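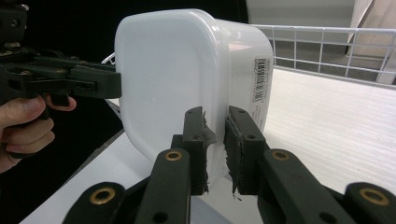 **Figure 9.1** A white plastic food storage container with rounded corners, held between two black gripper fingers.

# Chapter 9: Testing a Game Before Release

## What You Will Learn

After reading this chapter, you should be able to:

- explain the difference between a playtest and a quality assurance pass
- plan a test session with a clear purpose
- write a bug report that another member of the team can use
- decide which problems must be fixed before a game is released

## Key Terms

build, playtest, quality assurance (QA), regression, reproduction steps, severity, priority, soft lock

## Opening Case: The Ferry Level

Uslow was a small puzzle game set on a chain of river islands. It was made by Buvico, a studio of nine people, over the course of two years. The player moved cargo from one island to the next by changing the level of the water. Reviewers of early versions praised the art and the music, and the team expected a simple final stage of work.

In May, four months before the planned release, the lead designer, Saadet Çetinkaya, arranged a set of playtests with people who had never seen the game. Most of the levels went well. The seventh level, in which the player must load a ferry while the river is rising, did not. Many players loaded the ferry in an order the designers had never tried. When the heaviest crate went on last, the ferry sank below the dock and could not be raised again. The game did not crash, and no error message appeared. Players were left on the dock with no legal move and no notice that they should start over.

This kind of fault is called a **soft lock**. The program is still running, but the player can no longer make progress. Soft locks are hard to find with automatic tools, as the software is doing what its code tells it to do. Buvico had run its automatic checks on every new build of Uslow, and all of them had passed.

The studio's only full-time tester, Zhuoran Ren, had in fact seen the problem the previous winter. The report he filed read, in full, "Ferry stuck on level 7." A programmer played the level, loaded the crates in the usual order, saw nothing wrong, and closed the report. The order of loading was never written down.

After the May sessions the team met to consider what could be done. Three choices were discussed. The first was to block the player from loading the heavy crate last. The second was to add a reset button to the dock. The third was to change the way weight was handled throughout the game, which would have removed the fault at its source but would have touched every level already finished. Çetinkaya chose the reset button. The game was released on 7 September 2023, with the button in place and the weight system unchanged.

Some members of the team continued to believe that the third choice was the right one. You will be asked to return to this decision at the end of the chapter.

## 9.1 Two Kinds of Testing

The word *testing* is used in game studios for two activities that have different goals and often involve different people.

A **playtest** asks how people respond to a game. Do they understand what they are meant to do? Are they bored, confused, or pleased? The people who take part are usually members of the public, and they should know as little as possible about the game before they begin. A designer who watches a playtest should avoid giving hints. If a player asks for help, the request itself is a result and should be noted.

**Quality assurance**, or QA, asks whether a game works as intended. A QA tester may play a single room many times, walking into each wall and opening each menu in turn. The tester needs to know the design well, for it is not possible to say that something is wrong without knowing what was meant to happen.

The two activities overlap. The ferry fault in Uslow was a matter for QA, yet it was a playtest that brought it to the attention of the whole team. New players try things that trained testers have stopped trying – and a good test plan leaves room for both.

### Before You Continue

Choose a game you know well and play its first level again. Make a note of any action you take out of habit. Then play the level a second time and avoid those actions where the game allows it. Keep your notes; you will use them in Section 9.2 when you write your first set of reproduction steps.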